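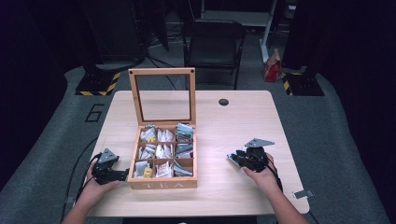
Speaker notes, teaching session, Daltenberg, 14 June 2019
Noura Najjar. Lenni Kinnunen runs the slides.

Slide 1. Title. Give name and group, then go straight on.

Slide 2. Two ways to show a robot a task. By remote control, the operator drives the arm and watches the result. By hand, the operator holds the gripper and does the job directly, with no arm in the loop. Most of this talk covers the second.

Slide 3. The tea box task. Two grippers, one per hand. Wooden box, hinged lid with a glass panel, nine compartments. The goal is to take one named sachet out and set it on the table. Say why it is hard: thin wrappers, packed close together, and the jaws block the view of the next compartment.

Slide 4. What gets recorded. Gripper position, jaw opening, video. Cables stay on for the whole session — wireless dropped too many samples at Jeltham. Do not get drawn into the radio question here. Send it to Lenni afterward.

Slide 5. Pace. New operators move too fast. We ask for a pause of 2 seconds before the jaws close. Farah, the training code, uses that pause to find the start of the grasp. Without it the cut points drift and someone has to fix them by hand.

Slide 6. Numbers. 1,000 demonstrations, 10 operators. We threw out 34, mostly for torn wrappers. Remote control took roughly twice as long per run. Leave the chart up while people read the axis labels.

Slide 7. Limits. A wrist can make turns that the Belska arm cannot. Those runs look fine on video and fail on playback. The reach check now happens during recording, with a tone in the operator's headset.

[Play clip, no sound. If it stalls, skip to 8.]

Slide 8. Open points: sachets lying at an angle, glare from the lid glass, left-handed operators. Take questions from here and keep this slide on screen.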